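Section 4: Setting up the Drorkovard automatic water fountain

Read this section all the way through before you plug anything in. Setting up the fountain takes 30 minutes, and most of that is soaking the filter. If you are replacing an older Drorkovard unit, do not reuse the old pump or the old power adapter. The plugs look alike but the voltage is different.

The fountain is meant for indoor use with dogs and cats. It is not meant for puppies or kittens that are still nursing, or for animals kept in outdoor runs.

4.1 Before you start

Check that the box holds the following parts:

Base tank
Upper tray with spout
Pump with suction cups
Pump cover
Foam sleeve
Carbon filter (2)
Power adapter and cord
Cleaning brush

If a part is missing, contact the store where you bought the fountain. Have the model number ready. It is on the underside of the base tank and starts with 924.

You will also need a clean bowl for soaking, a soft cloth, and enough cold tap water to fill the tank.

4.2 Choosing a place

Pick a level spot on a hard floor. Carpet holds moisture and may let the tank tilt when a large dog leans on the tray. Keep the fountain out of direct sun, which makes algae grow faster, and away from heaters and floor vents.

The cord should run along a wall where it can't be chewed or tripped over. If you have a dog that chews, use a cord cover. The Revex split tube fits this cord. Cut it with scissors, not a knife, with the cord well out of the way.

Leave a gap between the fountain and the food bowl. Kibble that falls into the tray softens and gets pulled into the foam sleeve, and the pump will start to labor within a few days. Cats in particular often drink more when the water is in a separate room from the food.

CAUTION: Do not plug the adapter into an outlet lower than the tray. If you have no choice, let the cord hang in a loop below the outlet so that any water running down the cord drips off before it reaches the plug.

4.3 Preparing the filter

1. Take one carbon filter out of its bag. Leave the other sealed until you need it.

2. Rinse the filter under cold running water until the water runs clear. Some black dust will come out. It is carbon and is not harmful, but it will stain light grout and cloth.

3. Put the filter in a bowl of cold water and let it soak for 10 minutes. Press it gently under the surface a few times to let the air out.

4. Rinse the foam sleeve. Squeeze it flat; do not wring it.

Note: Do not use soap on the filter or the foam sleeve. Both will hold the scent, and many animals will refuse the water.

4.4 Assembling the fountain

1. Wash the base tank and upper tray by hand with warm water and a little dish soap. Rinse well. Dry the outside.

2. Slide the foam sleeve over the pump. The intake slots must be fully covered.

3. Wet the suction cups and press the pump down onto the floor of the tank, inside the molded square. The outlet should point straight up.

4. Lay the cord in the notch at the back of the tank. Push it all the way down. If the cord sits high, the tray will rock.

5. Place the pump cover over the pump.

6. Set the carbon filter into its slot with the seam facing the rear.

7. Fill the tank with cold water up to the MAX line. Do not go past the line, as the tray displaces some water when it is lowered.

8. Lower the upper tray onto the tank until the outlet tube enters the spout. You will feel it seat.

9. Dry your hands. Plug in the adapter.

Water should reach the spout in less than a minute. The pump may rattle at first while it clears trapped air. If the rattle goes on, unplug the fountain, lift the tray, and tip the pump on its side under water until no more bubbles come out.

CAUTION: Never run the pump dry. Running without water damages the motor and is not covered by the warranty. Always unplug the adapter before putting your hands in the tank.

4.5 Setting the flow

The flow dial is on the side of the pump, under the cover. Turn it toward the plus sign for a stronger stream and toward the minus sign for a weaker one. Start low. A nervous animal will accept a quiet trickle sooner than a full stream, and you can turn it up later.

In hard water areas the dial can get stiff. Work it back and forth once a week when you clean the pump.

4.6 Introducing your pet

Keep the old water bowl in its usual place for the first week. Do not force the animal toward the fountain or splash its face.

1. For the first day, leave the fountain filled but unplugged, so that it is only another bowl.

2. On the second day, plug it in at the lowest flow while the animal is in another room.

3. Let the animal come to it on its own. Praise it quietly if it drinks.

4. When you have seen it drink from the fountain several times, move the old bowl closer, then take it away.

Some older cats take longer than a week. That is fine as long as they are drinking from somewhere. If an animal stops drinking altogether, or is suddenly drinking a lot more than usual, call your veterinarian.

4.7 Topping up by hand

The tank loses water through drinking and evaporation. Check the level every morning and top it up before it drops to the MIN line. You can pour through the opening at the rear of the tray without taking anything apart.

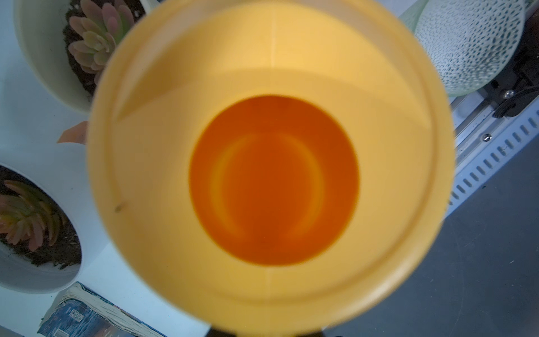 Photo: Aslı Keskin

Use a cup or pitcher that is kept for this job only. A plain plastic cup works well. Do not use one that has held cleaning products, even if it has been washed. Pour slowly along the inside wall so that the water does not stir up sediment.

If you add water more than twice a day and your pets are not drinking more than usual, check the floor for leaks. The most common cause is a cord that has slipped out of its notch and is lifting the tray.

4.8 Cleaning schedule

Every day: wipe the tray rim and remove hair and crumbs.

Every week: unplug the fountain, empty the tank, and wash the tank and tray. Rinse the foam sleeve. Open the pump and brush the impeller and its housing.

Every 30 days: replace the carbon filter. In homes with several animals, or with long-haired breeds, replace it sooner – when the water looks dull or the stream weakens even after cleaning.

For scale, fill the tank with equal parts white vinegar and water, run the pump for 10 minutes, then empty it and rinse twice. Keep pets out of the room while you do this.

Note: The upper tray can go on the top rack of a dishwasher. The base tank and pump can't.

4.9 Non-slip mat (optional)

The Skidance mat is sold separately and fits under the base tank. Place it with the ribbed side down. The raised edge catches drips but won't hold a full tank, so do not rely on it if you will be away overnight. Lift the mat once a week and dry the floor under it, or the finish on a wood floor may cloud.

Section 5 covers replacing the impeller and storing the fountain.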